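Stories > Short Fiction > Workplace

Line Item Nine

The request for proposal closed at noon, and by one o'clock the purchasing officer had a single folder on her screen with three bids in it. Eltska, Safavi, and a company called Flokmont that had misspelled its own street address. All three were bidding on the same thing: 16 pairs of hand-held grippers with fiducial cubes, mounts, cables and a spare parts kit.

Line items one through eight were routine. Line item nine said "consumables, arranging task" and had no amount.

She wrote to the lab and asked for an amount. The lab wrote back that it depended on the flowers.

She had been in purchasing long enough to dislike the word depended. The project was called Duster, a name left over from a proposal to clean shelves, and its budget still carried a row for microfiber cloth. She moved the cloth money to line nine and asked again. How many stems per session, how many sessions per week, and how long did a stem last once it had been gripped?

The third question took them two days. The answer came as a table. A chrysanthemum held up for 60 grasps. A rose did not, and the row for roses gave only a footnote: "varies, see operator notes."

She read the operator notes. They were short and mostly concerned the left gripper, which drifted when its cable was pulled. One entry, from February, read in full: "Turned the rose to face the window. Not in protocol. Looked better." Someone had marked the episode as invalid. Someone else had changed it back.

She reopened the bids. Flokmont was cheapest by 129 dollars per pair and quoted no fingertip replacements. Safavi wanted payment up front. Eltska included 500 fingertips, a calibration fixture, and a paragraph on closing force that she read twice. The lower limit was low enough for a petal. She did not know if that mattered, and the scoring sheet had no column for it.

She added a column. She gave it a weight of five percent, the most she could assign without a signature, and scored all three. Eltska moved from second to first.

Then she took the elevator down to the lab, to check the serial numbers on the old units before they were written off.

Session Eleven

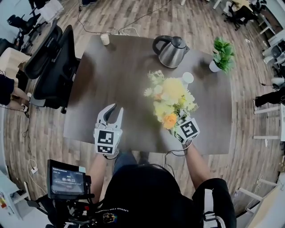 Notes

She stood by the desk and waited for the timer to finish. No one looked up. The serial numbers were on the underside of each unit, so there was nothing to be done until the grippers were put down.

When they were, she copied the numbers onto her form. She asked what the orange rose was for. The operator said it was for the low right side, the protocol called for one contrasting stem, and the florist had run out of red.

Back upstairs she filled in line nine. Chrysanthemums, weekly. White filler, weekly. Under roses she typed a quantity, deleted it, and typed "as required" - a phrase she had sent back to other departments for years.

The system accepted it. She released the order to Eltska and closed the folder.

Last updated: 2022-09-17

More in Short Fiction
Depreciation Schedule
The Loading Dock Keys
Net Thirty
A Quote for the Second Arm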